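Bin bags move to wall hooks at Cundale

08/09/2021
By Rasa Venckus

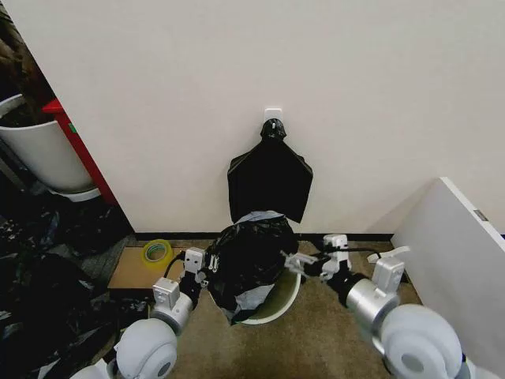 Cundale Facilities and Housekeeping Team

Spare bin bags at Cundale are being moved out of the supply cupboards and on to the walls, next to the bins they are meant for. The change started on the ground floor in June and now covers the offices on the first floor as well.

Each bin has been given an adhesive hook on the wall behind it. A spare bag hangs from the hook by a knot in its neck, so whoever empties the bin can take it down and fit it straight away. Until now the cleaners carried rolls of bags from the cupboard by the back stairs, and staff who emptied a bin themselves during the day often left it without a liner.

"We had people putting tea bags and apple cores into bare buckets," said Ieva Sproģis, who runs the housekeeping rota. "Then someone has to take the bucket to the sink and scrub it, and the carpet next to it usually needs doing too. With the bag hanging there you can't really miss it."

The hooks cost £320 for the whole building, including spares. They are stuck on with pads and no drilling was needed. Indrek Koppel, who put most of them up, said painted walls had given no trouble but the textured paper in the old meeting room would not hold a hook for more than a day or two. Bins in that room will keep their spare bags folded underneath the liner for the time being.

The team has also looked at how many bags the building gets through. Last year's order came to 2260. Many were thrown away with very little in them, as bins were being relined every evening whether they needed it or not. Under the new routine, a bin holding only dry paper is left until the next round. Anything with food in it is still emptied the same day.

Staff who change a bag themselves are asked to do the following:

Tie the full bag and take it to the large bins in the yard. Please do not leave it in the corridor.

Fit the new bag with plenty of it folded over the rim, and push the air out so it reaches the bottom of the bucket.

Hang another spare on the hook. These are kept in the trolley outside the kitchen.

The small buckets used as office bins are staying. There had been a suggestion that they should be replaced with pedal bins, but Wenceslao Daza, who looks after purchasing, said the buckets were sound and there was no money set aside for new ones this year. Pedal bins will go into the 4 kitchens only, where the lids are needed.

One complaint so far has been about looks. A few people in the front office said they did not care for a black bag on a white wall where visitors could see it. Hooks there will be moved to the side of the filing cabinets within 30 days.

If a hook comes loose, do not stick it back with tape, as this marks the paint. Leave it on the windowsill with a note of the room number and Indrek will replace it on his next round. Requests for extra hooks should go to Ieva at the housekeeping desk.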